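Chore automation
From the Pusow household technology wiki, general articles

Chore automation is the business of getting machines to do the jobs people do with their hands all day without thinking much about them: folding, sorting, wiping, stacking, threading, packing, picking things up off the floor. I look after this article and have done since it was three paragraphs long, so it's written the way I talk, and the other editors have more or less given up trying to iron that out. Corrections go on the talk page as usual.

The short answer to the question everyone arrives with (can a machine do my housework yet?) is some of it, slowly, in a tidy room, with a person nearby. The long answer is the rest of the page.

What counts as a chore machine

A dishwasher is a chore machine, and so is a tumble dryer, but they're covered elsewhere on the wiki. They work because we bring the job to them. You load the plates, you shut the door, and the machine never has to know what a plate is. This article sticks to machines that have to go and find the thing, take hold of it and do something sensible with it, whether that's in a kitchen or on a shop floor.

Robot vacuums sit on the border. They find their own way about, but they don't pick anything up, and a sock will still stop most of them dead. I've left them in the table of related articles and out of this one.

Soft things and stiff things

If you only read one section, make it this one, as most of the arguments on the talk page come back to it.

A stiff thing keeps its shape. A mug is the same mug whichever way up it is, and once a machine has hold of the handle it can work out where the rest of the mug must be. Moving mugs, tins and boxes from one place to another is the part of the field that's furthest along, and factories have been doing versions of it for decades with the parts laid out just so.

A soft thing is a different animal altogether. Pick up a tea towel by one corner and you've got a new shape, then shake it and you've got another! Cloth, straps, cables, carrier bags and padded strips all bend and twist under their own weight, and they hide bits of themselves while they do it. A person handles that by feel and a bit of a tug. A machine mostly has to look, and what it wants to look at is often round the back.

Long narrow things are the worst of the lot in my opinion. A belt or a strap can turn over halfway along, so that the end you're holding tells you very little about the end you're not.
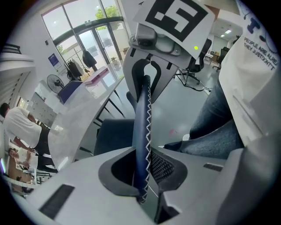
A gripper with a long navy strip edged in white zigzag stitching, in an office.

Stitching can be a help. A line of white thread on dark material gives a camera something to follow, and if the line runs along one edge only, it also gives a clue to which way round the piece is lying. Plain dark cloth with no seam showing is much harder, and plain black on a black worktop is the sort of thing people put in a test when they want everybody to fail it.

Hands, grippers and fingers

Most chore machines have two fingers, sometimes with a rubbery lining, that open and close on whatever is between them. That sounds feeble next to a human hand, but you'd be surprised how much of a day's work can be done by pinching. Try it with a pair of kitchen tongs. You can clear a table, hang up a jacket (badly), sort the recycling and just about fold a flannel. You can't really button a shirt or tie a bow, and peeling the film off a ready meal will have you swearing.

The tongs exercise is also quite close to how a good deal of the teaching is now done. A person carries the gripper by hand and does the job with it, and a camera fixed to the gripper records what the fingers met along the way. The black-and-white square markers you often find on these tools give software a pattern it can pick out easily, which is handy for working out where one part is compared with another. Collecting this way is cheap next to steering a full robot arm from across the room. It's also a lot less tiring, going by my own go at both. The older way, with somebody driving the arm from a second set of controls, is still used and has its fans, and there's a separate article on it which I try to keep out of.

How many goes does it take?

More than you'd hope. One of the small teams that writes up its work for the wiki, Trolus, recorded 1,000 goes at a single family of jobs: picking up a strip of soft material, bringing it across and feeding the end into a slot. They started with 120 and thought that would do. The arm trained on those could manage the strip they had used and made a hash of every other one, so back they went.

Their test afterwards was 124 tries with strips the arm hadn't met before. I won't quote the score, as we had a long row on the talk page over what they counted as a success (is it in the slot if it's in sideways?) and it was never settled. I will say that the failures they described were nearly all twists. The machine had a firm hold, it moved to the right place and the end was facing the wrong way when it got there.

A person with the same strip just rolls it between finger and thumb. Two-fingered grippers can't do that, so the usual trick is to press the piece against something, let go and take hold again further along.
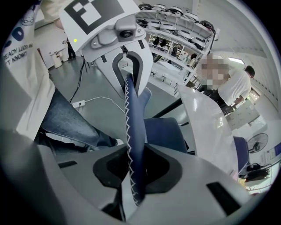
Navy strip with a slight twist, held in a hand-held gripper with a black-lined finger.

Re-gripping is slow, and each new grip is another chance to drop the thing. It's also where you can tell a carefully taught machine from a hurried one. If the people doing the teaching never fumbled, the machine never learns what to do about a fumble, and some teams now ask for untidy recordings on purpose. I was against this when I first read about it and have come round.

Shop floors

Shops, workshops and small factories are a kinder place for all this than homes. The light stays the same, the bench stays where it was put and the same part comes past again and again. If something is awkward to pick up, you can change the tray it sits in, or the part itself. Wainwright, a bag and strap workshop that has contributed a lot to our shop-floor pages, had its strips cut and stacked all one way up, and says that one change did more good than a new gripper had.

What hasn't moved much is sewing. Long straight seams on flat cloth have had machine help for ages, but the part where a person turns the work, eases a curve and feels for the thickness is still nearly always done by a person. Packing soft goods into boxes is somewhere in between. A machine can do it if you don't mind how it looks when the customer opens the lid.

Homes

Homes are awful for robots, and I mean that with affection. No two kitchens are alike, the floor has cables and shoes on it, somebody has moved the chair and the cat is asleep on the washing. A person can walk into a strange house and find the teaspoons in the second drawer they try. A machine that can do the same is still news.

Laundry gets the most attention, I suppose as it's the chore people complain about most. It splits into a few jobs of very different hardness. Getting clothes out of a drum is fairly well in hand. Folding a towel laid flat on a table is too, if you aren't in a rush. Finding the sleeves of a jumper that has come out of the wash inside out is not. The Puritel trial house, which has a page of its own here, gave its machine 30 items of mixed washing every evening through September, and the write-up is well worth reading in full for the part about duvet covers.

Wiping surfaces does better than I would have guessed. Loading a dishwasher is coming along, though greasy pans and thin glasses still catch machines out. Making a bed is mostly a demonstration piece, usually with one sheet and no pillows.

So, can they yet?

My own view, which I've been told to mark clearly as a view: on shop floors yes, for one job at a time, where the owner is willing to arrange the room around the machine. In homes, for a handful of jobs, with help. Speed is the thing I'd look at first in any claim. Plenty of clips of chores being done are played faster than life, and the good ones say so in the corner. After that I'd ask how many things it was tried on that it hadn't been taught with, and who put the room straight between tries.

Editors adding new results, please give the number of tries as well as the number of successes, and say whether the material was soft or stiff. Entries with a success figure and nothing else get moved to the talk page until somebody can fill in the rest.

Related articles: Grippers; Folding; Robot vacuums; Teaching by hand; Puritel trial house; Wainwright strap bench; Cable handling (needs work)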